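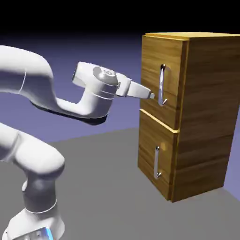 **lowpass_kit:** Disagree with the claim that the Dadside record was ruined at the mastering stage. I have the vinyl and the download. The vinyl is quieter overall but the guitars are smeared in the same places, so the smearing was in the mix before anybody cut anything.

---

**fourtrack** wrote:

> the smearing was in the mix before anybody cut anything

That doesn't follow. Most small labels send one master to both the plant and the digital distributor. If the limiting was already baked in, the cutting engineer turns the level down and you get a quiet copy of a loud file. Lower level on vinyl tells you nothing about dynamics.

Do you have a needle drop you can run through a meter?

---

**lowpass_kit:** I do. Track 3, the chorus. Peaks are uneven on the vinyl and flat on the download. I know uneven peaks on a needle drop can come from phase shift in the cartridge and preamp, so I'm not offering it as proof. The verse is the more useful part. The second guitar comes in at the same level as the first, panned to nearly the same spot, and both have the same room reverb on them. No mastering engineer can pull those apart.

---

**haldane_b:** Same room reverb because it's the same room. The sleeve says the basic tracks were done live at Trerus with the whole band in the main space, no booths. You're hearing guitar bleed in the drum overheads. The EP was tracked one instrument at a time, which is why it sounds separated and also why it sounds stiff.

I saw them at MacKinnon last year and the two guitars blurred together there too. Both players use the same kind of amp with the mids pushed. It's an arrangement choice. Whether it's a good one is a separate question.

---

**fourtrack:** Bleed would explain the verse. It doesn't explain the chorus, where the kick disappears every time the vocal stack enters. That is bus compression reacting to the vocals. You can hear the cymbals duck with it.

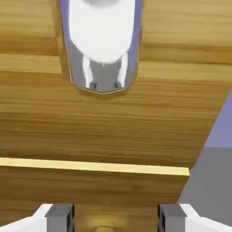
The same thing happens in the outro of the last song, where the organ holds one chord for 50 seconds and its level dips on every backing vocal. A held organ chord is a good test signal for this. Put it on headphones, ignore the voices, and listen only to the organ. The recovery time is slow enough to count.

---

**dustcap:** I can hear the dip. I also like it. Plenty of records in this style pump on purpose, and the band did put out that instrumental version through Zesance which doesn't pump at all, so they had the choice.

---

**fourtrack:** The instrumental version doesn't pump with the vocals muted, no. That is consistent with what I said. The compressor has nothing to react to.

---

**dustcap:** Fair point. I still like it.

---

**haldane_b:** Is the Zesance version the same mix with the faders down, or was it remixed? The bass seems louder to me.

---

**lowpass_kit:** I lined up the two files last night. They drift by a few milliseconds by the end, so they didn't come from the same print, but the edits are in identical places. My guess is one session, two passes through outboard gear. The bass is up slightly. With the vocals out, the compressor lets more low end through, so it may be the same fader position.

I withdraw "smeared in the same places" for the choruses. For the verses I'll stand by it — the overlap is there on every format, including the instrumental.

---

**haldane_b:** Then we agree on the verses and only disagree about whose fault it is. My copy is number 998 of the first pressing, for what it's worth, and side two has a bit of non-fill right before the last song. Anyone else get that?

---

**dustcap:** Mine has it on side one. Cleaned it twice, no change. The label's store swapped a friend's copy and the replacement was fine, so write to them.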